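Section 4. Member Data and Consent Settings

Use this section to decide what your club records about its members, how long the records stay in Clarnix, and who can open them. You need an Owner or Registrar login. If you log in as a Coach, the Privacy tab does not appear.

Set up the membership form (Section 3) before you begin. Consent boxes are attached to form fields, and a field that has no form cannot carry one.

4.1 Entering your privacy contact

Every club must name one person who answers questions about member data. The name and email address are printed at the foot of the registration form and in every renewal email.

1. Open Settings and select Privacy.
2. Select Contact.
3. Type the person's full name and a club email address. Do not use a shared login name.
4. Select Save. Clarnix sends a confirmation message to the address.
5. Open the message and select the link within 12 hours. After that the link expires and you must save the contact again.

Note: The contact does not have to be an Owner. At the Povurari club, where these steps were first tested, Babita Bhardwaj holds the contact role with a Registrar login only.

4.2 Choosing a reason for each field

Each field on the form needs a reason for being collected. The choices are Membership, Legal Duty, Safety and Consent.

1. In Privacy, select Fields.
2. Select the field name.
3. Choose a reason from the list.
4. Type a short explanation in the Member Text box. It can hold up to 300 characters, including spaces.
5. Repeat for every field marked with a gray dot.
6. Select Publish. The form stays offline until every gray dot is gone.

Name, address and date of birth are normally set to Membership. Emergency contact and allergy details are normally set to Safety. Newsletter, photo use and sponsor offers must be set to Consent, and Clarnix will not accept another choice for these three.
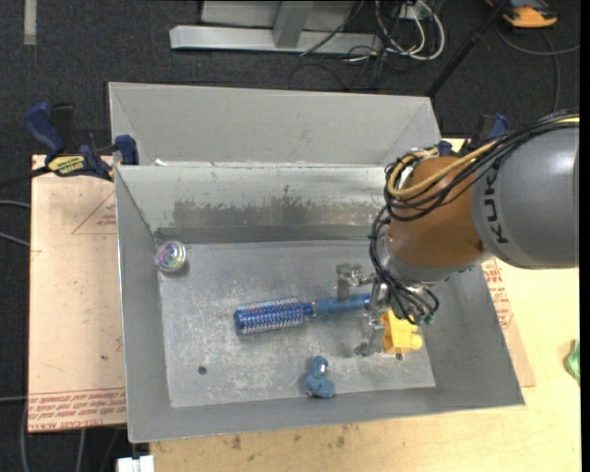 KUK lettering on the arm, with the gripper at the gray bin.

Caution: Changing a reason after members have registered sends a notice to all of them. The notice cannot be recalled. Check your choices with Preview before you select Publish.

4.3 Adding consent boxes

1. In Privacy, select Consent.
2. Select Add Box.
3. Type the wording. Keep to one subject per box — a member must be able to accept the newsletter and refuse photo use.
4. Choose who answers: Member, or Parent or Guardian. For junior members, choose Parent or Guardian.
5. Leave Default set to Off. A box that is already checked when the form opens does not count as consent.
6. Select Save.

Members can change their answers at any time from the My Details page. The change takes effect at once for new mailings. A mailing that is already in the queue still goes out, so clear the queue first if a member has asked you to stop.

4.4 Setting how long records are kept

When a membership lapses, the record moves to the Lapsed list. It remains there for the period you set and is then erased.

1. In Privacy, select Retention.
2. Enter the number of days for lapsed members. The starting value is 181.
3. Enter the number of years for payment records. The starting value is 6. Ask your accountant before you lower it.
4. Select Save.

Match results and league tables are not erased with the record. The member's name is replaced by initials unless you select Keep Names in Results.

Caution: Erased records cannot be restored by the club or by Clarnix support. Export the Lapsed list first if you plan to invite former members back in March, when most clubs open renewals.

4.5 Sharing with a league or event host

Sharing is off until you turn it on. Clubs that enter the Aydoğan league, or that use Flendent for event entries, need to switch on each one separately.

1. In Privacy, select Sharing.
2. Select the organization from the list.
3. Check the fields to be sent. Name and membership number are always included.
4. Select Turn On.
5. Open the membership form and confirm that the organization is now listed under Who Sees My Details.

Note: Turning sharing off stops new records from being sent. It does not remove records the organization already holds. Write to the organization directly to have those removed.

If the organization is missing from the list, go to Section 7, Connections.

Section last revised May 8, 2022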